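News > Newsletter > Around the workroom

Bags, bags and more bags

Those of you who were with us in November will remember the evening when the big cupboard at Vidstead was finally emptied and we discovered just how much fabric we had been sitting on. There were curtain ends, half a roll of lining, a great many pillowcases and, right at the back, a bundle of orange cloth which must have been there since before we had the new lights put in. It seemed a shame to fold it all up and put it away again, and so the drawstring bag project was born, more or less by accident, over a pot of tea and what was left of the ginger cake.

We thought we might make a few dozen. Then the seed library at Kanaujia asked whether they could have some for sending out beans and bulbs, and the toy exchange put in a word as well, and before we knew it somebody had written 2,000 on the board in green chalk and underlined it. I must admit I went home that night rather wishing I had rubbed it out! But I am very pleased to be able to tell you that the final tally, when the last box was closed and taped, came to 2,173. That is a lot of hemming, and a lot of cord to thread, and I do want to thank every one of you who took a bundle home or came in on a cold afternoon to sit at the long table.

Several people have asked for the method to be written down properly, as the sheet that went round in the autumn had been copied so many times that the bottom third had disappeared. I have done my best below, though I expect those of you who have made a hundred each could do it in your sleep by now.

Cut your cloth as one long piece and fold it in half, right sides together, so that the fold makes the bottom of the bag. You save yourself a seam that way and the bag sits better when it is full. Sew up both sides, but stop a good two fingers' width short of the top, and go back and forth over the last few stitches. Press the open edges of the sides flat, then fold the top down towards the outside of the bag, twice, to make the channel for the cord. Sew along the lower edge of the fold as near as you dare. Turn the whole thing through and poke the corners out with something blunt – a chopstick or the wrong end of a crochet hook does nicely, and please not the good scissors.

For the cord, we settled on two lengths, one going in from each side, and knotted where the ends meet. One cord will do for the smallest size. A safety pin is the traditional thing for threading and still my own favourite, but there are a couple of proper bodkins in the Prultetti tin on the windowsill and you are welcome to borrow them as long as they go back in the tin.

Now, a word about filling and emptying, which I know sounds like a silly thing to need a word about. The request from the seed library was that the bags should be easy to open for people whose hands are stiff, and that got us all thinking rather harder about the mouth of the bag than about the rest of it put together. If the channel is too narrow the gathers bunch up and it won't pull open. If it is too wide you get a great frill that flops over and gets in your way. We tried it every which way and ended up with a channel just wide enough for the cord to run freely with a little to spare.

The other thing that helps is how you hold it. Lay the bag down on the table with its mouth towards you, ease the gathers apart with your thumbs, and then put one finger inside and take hold of the edge with it. Your other hand is then quite free to put things in or fish them out.
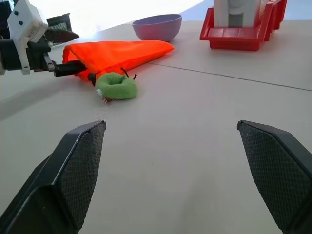 Soft cloth does tend to fold in on itself, so keep that finger where it is until you have finished, and don't try to drop things in from a height as I do when I am in a hurry. Anything small, such as bean seeds or buttons, is best put in a twist of paper first. Bigger things go in before smaller ones. And if you are showing a child how to do it, let them practise with something that won't roll off the table and under the radiator, where I am fairly sure we still have most of a set of marbles.

As for the sizes, we kept to three in the end, although at one stage there were 8 different paper patterns pinned to the board and quite a lot of feeling about which of them was the "medium". The Fedatari pattern won, being the one that wasted least cloth, and it is now the only one in the folder. If you still have any of the others at home, do use them for whatever you like, but please don't bring them back!

There is a little cord left over, mostly white with some of the dark blue, and a fair-sized bag of offcuts which would suit anyone making patchwork or stuffing a draught excluder. Help yourselves from the basket by the door. We are also in need of more thread in pale colours, as we seem to have used up every reel of cream and beige in the building, and if anybody is having a clear-out and comes across elastic, we would be glad of that too.

What we make next is still being talked over. Aprons have been mentioned, and so have peg bags, and one person would very much like us to have a go at oven gloves, although I have my doubts about the thickness and what it might do to the older machine. Put your ideas on the board when you are next in. The kettle will be on, and the long table is ours until the end of the afternoon as usual, so do come along even if you only want to sit and unpick something.

Last updated: 2024-02-21

Contact us | Copyright Vidstead Workroom | Back to top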